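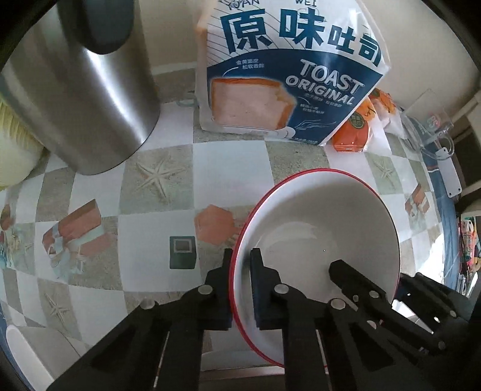 White bowl with red rim on a checked vinyl cloth, with bread, packets and canister behind.

Clearing and wiping a vinyl-covered table

A vinyl cloth can stay on the table all year if it is cleaned after each meal and lifted once a month. The method below suits a kitchen table that also holds dry goods: bread, wrapped snacks, a canister, a measuring jug. It does not suit oilcloth or coated cotton, which have seams that take in water.

You will need

A bowl of warm water, 2 litres or so is not needed; 200 ml is enough for one pass
Washing-up liquid
2 soft cloths, one for washing and one for drying
A plastic scraper or an old bank card
Bicarbonate of soda for marks

Clearing

1. Take off the bowls and plates first. Lift a bowl clear of the cloth before moving it sideways. An unglazed foot ring drags on vinyl and leaves fine grey lines, most visible on the white squares of a checked pattern.

2. Close the bread bag. Press out the air, twist the neck and fold it under, then stand the bag on the worktop. Crumbs collect in the bottom corners, so keep it upright.

3. Move packets and jugs next. Check the underside of each for grease or syrup and wipe it before putting it down elsewhere.

4. Leave heavy canisters until last. Use both hands and hold the body, as a push-fit lid can come away.

Wiping

5. Brush crumbs towards one edge with the dry cloth and catch them in a bowl. Do not start with a wet cloth.

6. Add 3 drops of washing-up liquid to the water. Wring the washing cloth until it no longer drips.

7. Work from the far side towards you in straight, overlapping strokes. On a printed cloth, look along the surface at a low angle. Small spills are hard to see against pictures of food or a sand-effect pattern, but they show as a change in shine.

8. Hold the scraper nearly flat to lift dried food. Stop if the print begins to dull.

9. For tea or sauce stains, mix bicarbonate of soda with water to a thin paste. Leave it for 2 minutes and rinse twice. Test a corner first.

10. Dry the whole surface, including the overhang.

Putting back

Stainless steel shows finger marks, so wipe canisters along the grain before returning them. Place them at the back of the table, at least 3 cm from the edge. Bread goes in front, where it will be used first. Bowls should be fully dry underneath. Water trapped under a foot ring leaves a limescale circle, which can be removed with diluted white vinegar.

Notes by Mitra Ahmadpour. Last revised 28 September 2022.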